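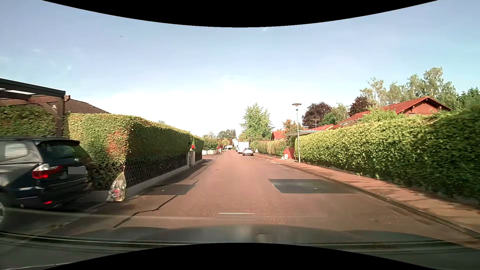 kassab_drives
Thursday, April 20, 2023

Okay so this is the kind of street I've been collecting for the lane model – no lane markings, hedges down both sides, and patched asphalt. I've got 2,333 clips in the Stodholm set now and 61 of them are quiet streets. My question is whether I should crop off the black curved borders and the hood before training, or leave them in?

skusmont
Crop! The hood sits in the same spot every time and just eats pixels.

botix_fan9
Disagree. I left mine in for a whole winter of clips and the net learned to ignore it fine. What I'd fix is the labels. Are those dark repair patches "road" or their own class?

kassab_drives
All road for now. The crack past the left patch too. I tried a separate class in November and gave up after 20 clips, my eyes were going.

skusmont
Gray patch on reddish road, a model could easily read that as an obstacle. I'd want way more than 61 like this. And what do you do with the trash bag by the fence?

kassab_drives
Static object, same label as the poles. I do blur plates (gray box, like on the SUV).

botix_fan9
Please don't lump bags with poles, bags move around from week to week and poles don't. Still no on the crop, by the way.

kassab_drives
Fair about the bags, I'll split them tonight. Going to train one run cropped and one not – will post both.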